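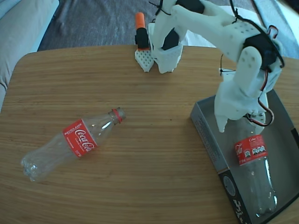 An empty plastic bottle and an open cardboard box on a table.

Zerkley Household Recycling Scheme
Progress report to the Arora Fund
May 26, 2024

1. Summary
The scheme has completed its second quarter of operation. Kerbside collection now covers 17 streets in the Zerkley area, compared with 11 at the time of the previous report. Spending remains within the agreed budget. One item, the new sorting bay, is behind schedule.

2. Collections
Mixed dry recycling is collected weekly and glass every two weeks. Food waste is outside the terms of the grant and is not covered in this report. The extension to the streets north of the canal began as planned. Residents there received a printed calendar and a list of accepted materials before the first round. Missed collections were mostly confined to narrow roads where parked cars blocked the vehicle. A smaller vehicle has been hired from Sobczak for these roads until the end of the grant year.

3. Quality of material
Loads rejected by the processor have fallen to 3 in the quarter. The usual cause was food left in trays and tins. The leaflet has been reworded, and crews now leave a card explaining why a bin has not been emptied.

4. Sorting bay
Ground works were delayed by a drainage fault under the existing yard. The repair is finished and has been inspected. Ornex has confirmed a revised delivery date for the conveyor, and the cost is unchanged. Sorting continues by hand in the old shed in the meantime.

5. Public engagement
Sessions were held at the library and at two primary schools. Over 50 households asked for a second box, and these requests are being met in the order received.

6. Next quarter
The scheme will open the sorting bay, review the glass rounds and begin talks with landlords about shared bins for flats. The Fund is asked to approve moving the unspent training allowance to vehicle hire. A full statement of accounts is attached as Annex A.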